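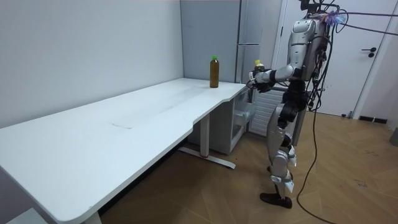
Silver humanoid robot beside the long white desk.

Vava recap crew, catch-up minutes, June 25, 2026

Here: Folasade Ibrahim, Yavuz Coşkun, Raíssa Araújo, and me (Morenike Igwe, typing as fast as I can). Suleiman Ugwu sent his apologies and a very long voice message, which I've boiled down under item 3.

1. Last minutes
Everyone happy with them, except that Yavuz would like it recorded that he did NOT tip the winner of Gakitau in week one. He tipped the runner-up. Fixed!

2. The Gakitau final
We're still getting comments on the final recap, 125 of them when I looked this morning, and most are about the judge's remark to the second-last contestant. Folasade thought it was cruel and I thought it was fair enough (he did call his own business plan "mostly vibes" on national telly). We went back and forth for ages. Agreed to run both views side by side as a single post, 400 words each and no sneaky extra paragraph from me.

3. Where are they now
Suleiman has heard back from two past contestants who are up for a chat. One runs a candle business and the other has gone back to teaching and says she doesn't watch the show anymore, which I reckon makes her the better interview. Raíssa will do that one by phone. Suleiman keeps the candles. He also wants us to drop the question about whether they'd do it all again — the answer is always yes and it's always boring. Agreed.

4. Gelora
New series starts in a few weeks and we're covering it, hooray. It's a singing competition, so none of the boardroom stuff, and Yavuz is already nervous about having to describe voices. Raíssa has seen the overseas version and says the first three episodes are all auditions and could be squashed into one recap. I'd rather do them separately, as the March series did well for us that way. Vote was three to one for squashing. I was the one.
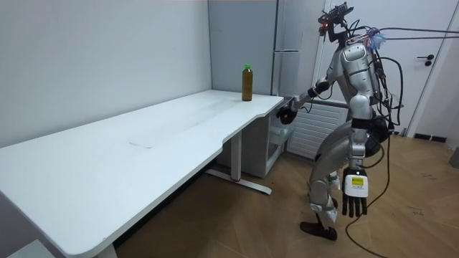
5. Look of the page
Our recap page has had the same grey header since we started and we're all sick of it. Raíssa brought three mock-ups and we liked the middle one, with the big lettering and the episode number up top. Colours took longer. Folasade wants the blue and pink of that fluffy tuft behind the robot's head, and once she'd said it none of us could go back to the beige. Yavuz asked for a little red dot next to anything with spoilers, like the small light glowing on the head, and that got a yes too. Raíssa to send a new version round.

6. Newsletter
We're nearly at 2000 readers! Nwosu, who send it out for us, will put the price up when we pass that. Folasade to ask them what the next plan costs before we do any more shouting about it.

7. Anything else
Yavuz asked if we can stop calling contestants by nicknames after their first week. Mixed feelings. I'm quite attached to "Clipboard Man". Held over.

To do
Folasade — Nwosu pricing, her half of the judge post
Yavuz — moderate the final comments
Raíssa — phone interview, header
Suleiman — candles
Me — my half of the judge post, and these minutes

Next catch-up is the week after the first Gelora episode, same time.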